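4.2 Loss of tracking during close approach

We had hoped, perhaps a little fondly, that the Stikura grippers would behave the same way everywhere in the room, and for most of the February sessions they did. The trouble came at the round table. Of 1370 recorded demonstrations, 21 contained a sudden jump in the estimated gripper pose, and 14 of those fell within the last moments before the jaws closed. Replayed on the Heinonen arm at reduced speed, one such recording drove the fingertips into the tabletop and tripped the force limit. Our best guess is that the marker faces turn too far from the head camera as the wrists roll inward. 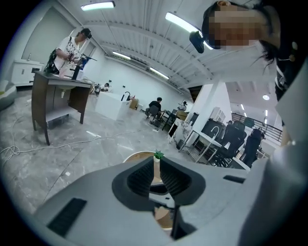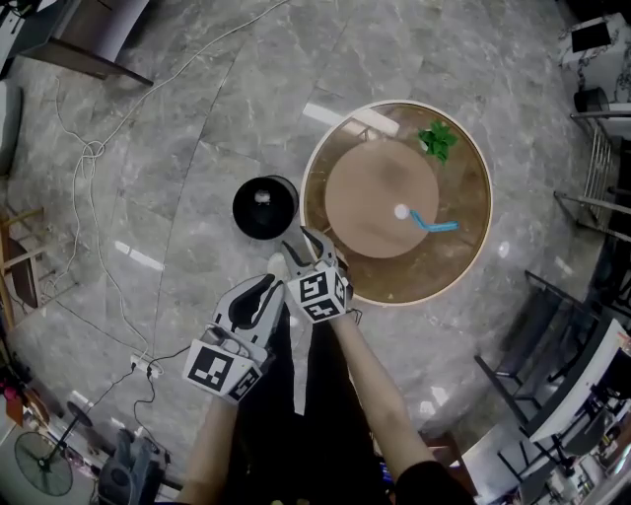 Figure 8. Hand-held gripper near the round table (first), and both grippers with their markers at the tray (second).

4.3 Changes to the replay check

Any recording with a pose jump is now held back before it reaches the arm.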